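How to Tell Whether a Stainless Steel Cleaner Is Worth Buying

Most of what gets sold for brushed stainless steel is oil, water and perfume. I have used plenty of it on doors, kick plates and lobby panels, and I no longer trust a label that says "streak free." Test the stuff yourself before you pay for a case.

What you need

Two clean microfiber cloths, dish soap, warm water, masking tape, and the product you want to judge. Mine were Tendari spray and Zarcombe wipes. The Zarcombe tub holds 40 wipes and costs as much as a decent lunch.

Step 1. Find the grain

Brushed steel has fine lines running one way. Get your eye close to the metal and look along it. On tall panels the lines often run up and down, but check, because I've seen two sheets on the same wall hung different ways. Every stroke from here on follows those lines.

Step 2. Wash a test patch with soap

Tape off a strip at hand height, where the fingerprints are. Put a few drops of soap in the water, wring the cloth nearly dry, and wipe with the grain. Rinse with a second damp cloth and dry right away. Water left standing causes more spots than any cheap cleaner does.

Step 3. Try the product next to it

Tape a second strip beside the first. Spray the cloth -- never the panel, or it runs down into the seams -- and wipe the same way. Buff until the cloth stops dragging.

Step 4. Walk away

This is where the advertising falls apart. Anything oily looks wonderful for the first hour. Come back on Wednesday if you started on Monday, and look from the side with the lights on. 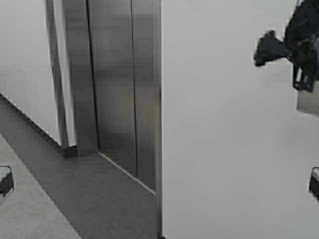
My Tendari strip had picked up a gray film of dust by then. The soap strip had a couple of new prints and came clean in 11 seconds. The Zarcombe strip I couldn't tell from plain soap, which makes it an expensive tie.

Step 5. Decide what you are paying for

Oil does hide light prints, and in a busy lobby that may be enough for you. Just don't believe it "protects" the metal until someone shows you how. And keep bleach, steel wool and scouring powder away from all of it. Scratches across the grain stay there, whatever the bottle says about restoring the finish.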